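3.2 Letter color and reading at a distance

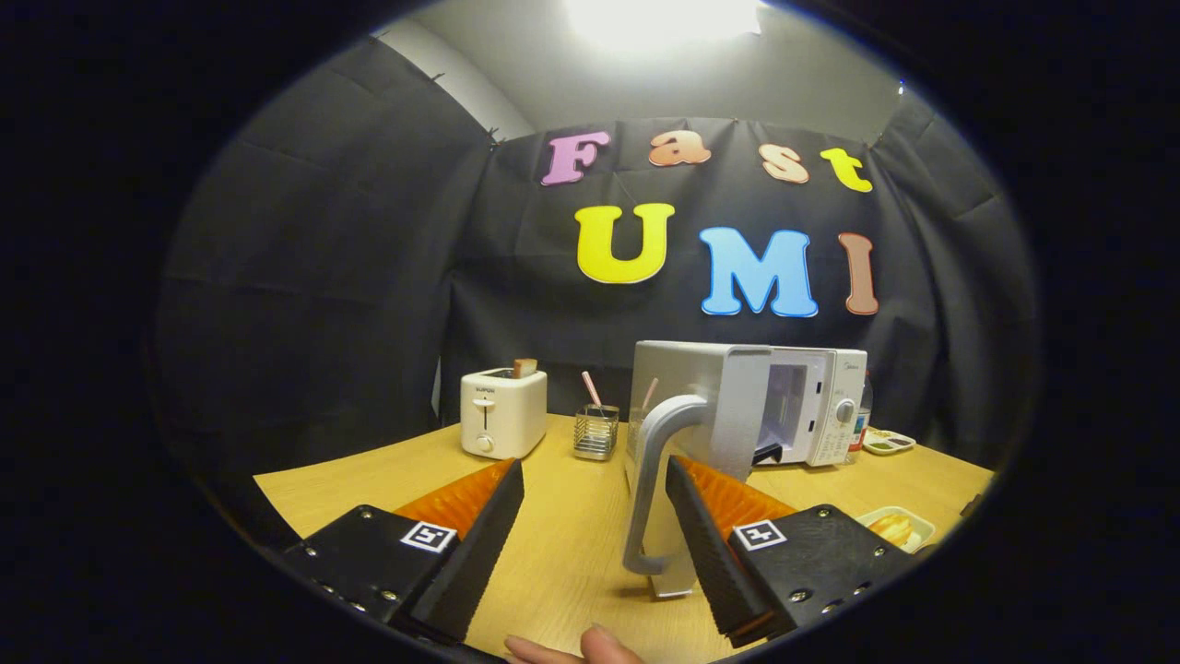

Figure 4. Foam letters in mixed colors on black fabric, set in two rows above a wooden tabletop.

Handmade signs are a wonderful subject for legibility research, and one that has been left alone for far too long. Most of what we know comes from printed road signs and book type, where every letter has the same color and sits on the same line. Foam letters break both habits at once. In Figure 4 the word in the upper row runs from pink to yellow, and the letters below it are larger.

We asked 123 adults to read short words made from foam letters on black, white and gray cloth. Each person saw 11 words, one at a time, and said each aloud as soon as it could be read. After removing trials spoiled by noise in the hallway, we kept 1033 readings. Lighting was held at 700 lux at the cloth.

Black cloth won easily, and the size of the gap delighted us. Yellow and orange letters were read from farther away on black than on either of the other cloths – yellow on white was close to hopeless. Brown gave the most trouble on black, and several readers skipped a brown letter at the end of a word and guessed a shorter one.

Mixed colors slowed people down less than Tsoukalas predicted in our February pilot. Readers seemed happy to jump from one hue to the next as long as the spacing stayed even. Uneven spacing was a different story, and we return to it in Section 3.3, where the Ganitz spacing scale is applied to the same set of words.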